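Pinza paralela Udov P-40: revisión tras 400 ciclos en la celda de desmontaje
Por Sebastian Olteanu
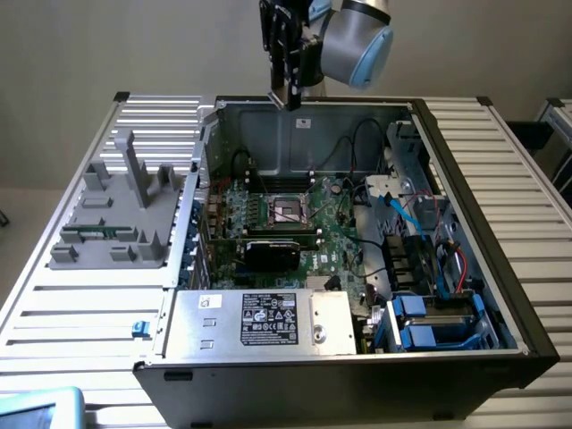 La celda desmonta PC de torre tumbados sobre mesa de perfil de aluminio. La pinza llegó en diciembre y sustituye a una Kestley.

Montaje: brida atornillada sin adaptador. Hubo que redefinir el TCP y la carga; la calibración llevó unos 40 minutos.

Mantenimiento: reapriete de dedos y engrase de guías cada 400 ciclos. Holgura medida: 3 centésimas.

En contra: el conector sale lateral y roza con chasis estrechos. El manual no indica el par de los tornillos de los dedos.

Precio: 836 euros. Valoración: 3 de 5.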